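2 min read
4 replies · 1 share

Date: 2024-03-03
Subject: Re: [dellgate-users] cup task, do the resets matter?

> We're getting pretty decent numbers on stacking with the Kokell policy,
> but the minute we change the starting layout it falls apart. Did your
> group at Motstead randomize everything, or only the cups? And how many
> demos did you need? I'd rather not collect another 3,000 if I can help it.

Oh, I feel this one! We started the same way, with a big pile of demos all collected from pretty much the same starting layout, and the policy learned the layout beautifully (and not a lot else). Move the holder by a hand's width and the gripper would sail off to the old spot.

What helped us was splitting the budget. We kept 200 plain demos and then recorded short correction clips, where you let the policy run, grab the controls when it starts to drift, and hand it back once the cup is lined up. Those clips are boring to collect but they cover exactly the places where it gets lost. 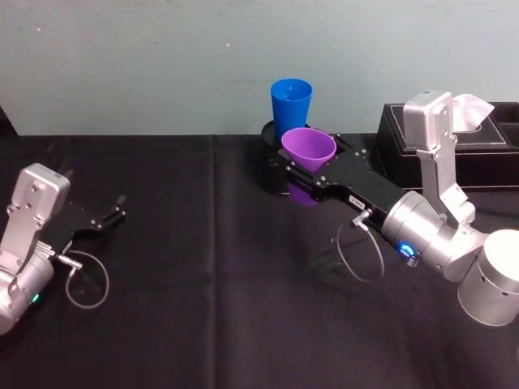 The other thing is which arm does what. In our first version either arm could go for a cup, and the policy would dither between the two, sometimes for ages. Now the operator picks the arm before the demo starts and we feed that in as a label. Dithering mostly went away, and we dropped 13 clips where the label was wrong (my fault, I was tired).

So, to your questions: we randomized the cups and the holder, and left the table and the cloth alone. I think the holder matters more, but we only trained 2 seeds per setting, so please don't quote me on that in a paper. The Singhal baseline had the same trouble with a moved holder, for what it's worth.

I'm hoping to get the correction clips cleaned up and shared by May. If you want the labeling script sooner, write me off list and I'll send it as is, messy comments and all.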